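Vedorer microfibre cloths, pack of 10: a review

I've cleaned our kitchen with old T-shirts for years, so I came to these with low hopes, and I've ended up a bit in love. I bought my first pack in August and a second one followed (my sister pinched half of the first!). They're thick, they hang on to a lot of water and they rinse out fast under the tap. 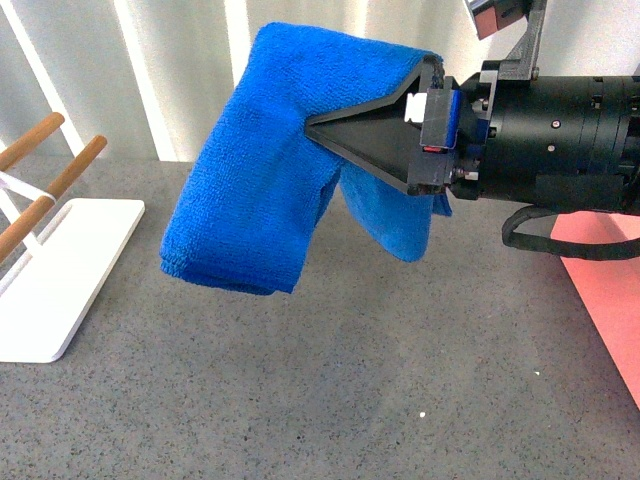
Glass was the big test for me. Our back door gets covered in dog nose prints, and one damp cloth plus one dry one cleared the lot with no spray at all. The hob took a drop of washing-up liquid and a second go, but it came up lovely.

Fluff is the only real grumble. The first wash shed a fair bit, so do them on their own before you use them on anything shiny.

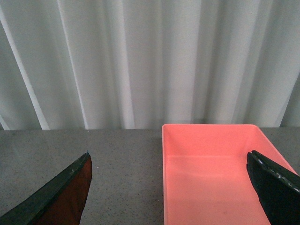

Washing and drying

Mine go in at 40 with no softener, then over the rack by the window, and they're ready again by bedtime. The Teoh ones I had before went stiff as card after a month. These are still soft, and the hems haven't budged.

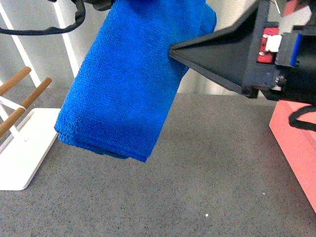
Photo: Lleucu Griffiths

Would I buy them again? Yes, and I'd get the bigger size for the car, which my neighbour Takeshi swears by for drying the roof. I'd love a pack in mixed colours too, one for the bathroom and one for the kitchen, so they don't get muddled in the wash.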